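When the arm wouldn't let go

I'd been hearing about the "Talldale night" for months before I finally got the lead technician there to sit down and tell me the whole thing. She agreed on one condition, that I leave her name out of it, and she brought doughnuts, so I figured we were off to a good start.

Talldale is a small shop that does picking work, meaning they teach arms to grab random stuff out of bins and move it somewhere else. Bottles, tubes, dog toys, whatever. The arm in this story was running a long soak test back in September, 2,000 picks in a row with as few human hands in there as possible. It got to 517.

"I was eating soup," she told me. "I remember that because I never finished it. I heard the motor working hard, kind of a groan, and I looked over and the arm was leaning on the bin."

Leaning how?

"Like you lean on a suitcase to get it shut. It had gone down for something near the bottom and it just kept going down."

The arm is supposed to stop when it feels too much push coming back. There's a force sensor in the wrist, a Kawaguchi unit, and it was set up to trip well before anything got hurt. That night it reported a nice steady zero. The controller, which runs software from Sedolov, took zero to mean open air. So down it went (poor thing!), and the table started to creak.

She hit the stop button. The motors quit, the brakes came on, and the gripper stayed clamped with the fingers jammed hard against the metal. It took her and a coworker 11 minutes to back it out by hand.

I asked her what had killed the sensor, expecting something fancy. "A cable," she said, and she laughed for quite a while. The signal wire ran with all the others down the arm, and the bundle had been tied a little too tight at the last joint. Every time the wrist turned, the wire bent in the same spot. Somewhere in there it broke inside its jacket, where you couldn't see it, and the line went quiet. 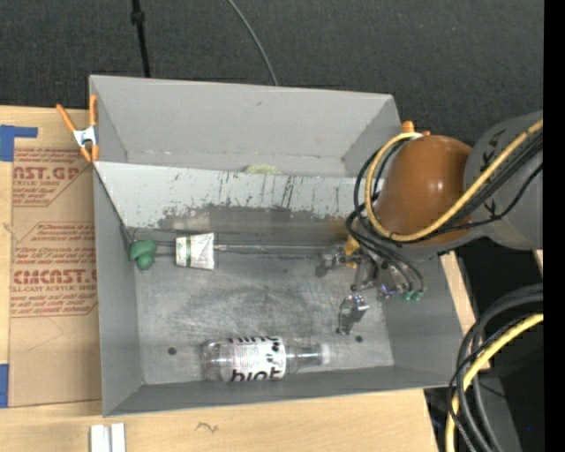

Cables are pretty much all she wants to talk about now, and I mean that fondly. The rule at Talldale these days is slack, and plenty of it, at every joint that turns. The black ones swing out in big wide loops beside that orange-brown housing before they head down to the tool, and the yellow one gets its own bend up and over. "It looks messy, and I love it," she said. "If somebody comes in with a bag of zip ties and wants to tidy up, I walk them back out to the parking lot."

The second fix was in the software, and she's a little sore about that one. A dead sensor and a sensor touching nothing looked exactly the same to the controller. "That's the part that bothers me. Wires break, fine. But we wrote the setup, and we let zero mean everything's okay." Now the sensor has to send a little heartbeat the whole time the arm is moving. Miss a few beats and the arm stops where it is and turns on a light.

Tunska, the outfit that put up the money for the test, wanted a report, and she wrote them a long one. She also priced the damage. The finger, a new cable and a new wrist plate came to $1,275, and the soup was not included.

Was she ever in danger herself? She took her time with that. "No, I was across the room. But an hour before, I'd reached in to move a bottle that had rolled up against the wall. With the arm paused, sure. Paused, not locked out. I think about that more than I think about the finger."

So that changed too. If a hand goes in the bin, the power to the arm comes off first and the key goes in your pocket. It slows them down and a couple of people grumbled in the beginning. She let them grumble.

They ran the test again from pick number one, and it went the full distance. She stayed late to watch the end of it, with a sandwich this time.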